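Computer case

A computer case, also called a tower, a chassis or a cabinet, is the enclosure that holds most of the parts of a desktop computer. The screen, the keyboard and the mouse are normally outside of it. In everyday speech many people call the case "the computer", or, less correctly, "the hard drive" or "the CPU".

Names

The word "tower" is used for cases which stand upright. A case that lies flat under the screen is called a desktop case, although this word is also used for the whole class of computers. The word "chassis" means, in the strict sense, only the metal frame without the outer panels, but sellers do not always keep this difference.

Sizes

The size of a case is mostly decided by the size of the motherboard which it must accept. The most common standard is ATX, introduced by Intel in 1995. Smaller boards, such as microATX and Mini-ITX, can usually be mounted in a larger case, because several of the screw holes are in the same positions. The opposite is not possible.

Towers are sold as full tower, mid tower and mini tower. These names have no fixed measures, and a mid tower of one maker can be taller than a full tower of another. A buyer should therefore read the inner measures, above all the permitted length of the graphics card and the height of the processor cooler.

Construction

Most cases are made of steel sheet, and some of aluminium, which is lighter but costs more. The front is often of plastic. Since the 2010s side panels of tempered glass have become popular with people who build their own machines.

The motherboard is not screwed directly to the metal. It rests on short brass or steel posts, called standoffs, which keep the soldered underside away from the case. A forgotten standoff, or one too many, can cause a short circuit.

The power supply was for a long time placed at the top rear. In many newer cases it is at the bottom, where it takes cool air through an opening in the floor of the case. Drives are held in bays. The large 5.25-inch bays for optical drives have disappeared from many models.

Cooling and dust

Air is usually drawn in at the front and pushed out at the rear and the top. When more air is pushed in than out, the pressure inside is slightly higher than in the room, and less dust enters by the small gaps. Filters help also, but they must be cleaned, as a blocked filter reduces the flow of air.

Opening the case

Before a case is opened, the machine is switched off and the mains cable is pulled out. On most towers the left side panel, seen from the front, gives access to the motherboard. It is held by screws at the rear edge, in many cases thumbscrews which need no tool. For longer work the tower is laid on its side, so that cards and coolers do not hang from the board by their own weight.

Static electricity can damage the parts. It is usual to touch bare metal of the case before handling them, or to wear a wrist strap.
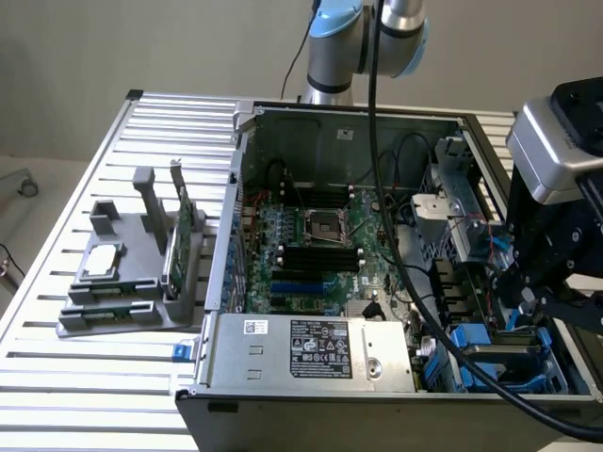
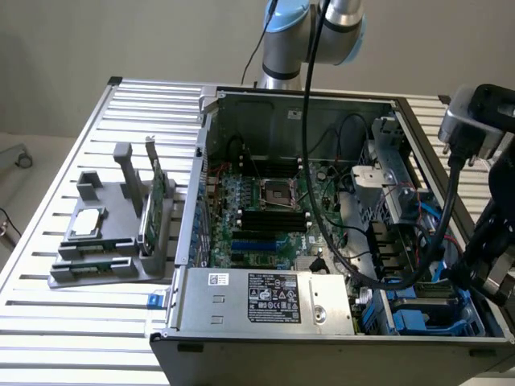

Open desktop towers lying on the side, with the side panel removed.

See also

Motherboard
Power supply unit
Computer fan
Small form factor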